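Sorting snacks at the shared table: report of the student project

Ronja Boström

1. Background

In our student house at Edholm there is a common room with one long wooden table, and the snacks for the evening study groups are kept there. Before the project all the snacks were in a cardboard box from the supplier Verbeke. The box was deep, so the packets at the bottom were forgotten and many of them passed their date. The house gave us a budget of 400 kronor to find a better way of storing them. The project got the name Potemance, after a word game we had played on the first evening.

The question was simple. How should small snack packets be stored on a table so that people can see what there is, take one packet, and put back the ones they do not want?

2. Method

We began in August with a short survey among the students in the house. It had 2 questions: what do you look for first when you want a snack, and what makes you give up looking. Most answers to the first question were about the colour of the wrapper. For the second question many wrote that they did not like to dig with their hands among other people's food.

After this we compared three kinds of container. The first was the old cardboard box. The second was a set of Emora baskets which we borrowed from the kitchen. The third was clear acrylic bins with slanted walls. Each kind stood on the table for the same number of evenings, and we wrote down every packet that was taken. During the whole period 484 packets were taken.

3. Results

The cardboard box was the slowest, as we had expected. With the baskets it went faster, but thin packets slipped under the thick ones and lay flat against the bottom, where they were difficult to find. The clear bins were liked best. Several students said that they could choose from their chair and then only reach out once.

One problem was common to all three. When somebody was comparing two packets, they laid them down on the table and often left them there. We therefore put out a round dark blue placemat as a fixed place for packets that are not yet sorted. 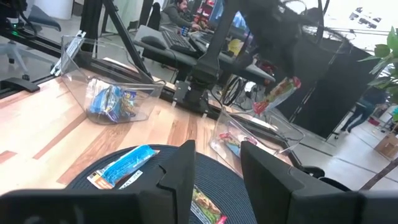

The mat was cheap and it worked better than we had hoped. Packets with a light wrapper are easy to see against the dark weave, and the person who tidies in the evening knows where to look first. The sorting into the bins was harder to agree about. I wanted to sort by taste, sweet in one bin and salty in the other, but the others in the group preferred to sort by size. We tried both and the difference was small.

4. Discussion

Our numbers are from one house only, and the students knew that we were writing things down. Some of them probably tidied more than they usually do. A larger study, for example with 3000 packets and several houses, would give a safer answer. We also did not test bins with a lid, although two of the survey answers asked for it.

The bins and the mat remain on the table for the autumn term, and the cardboard box has gone to recycling.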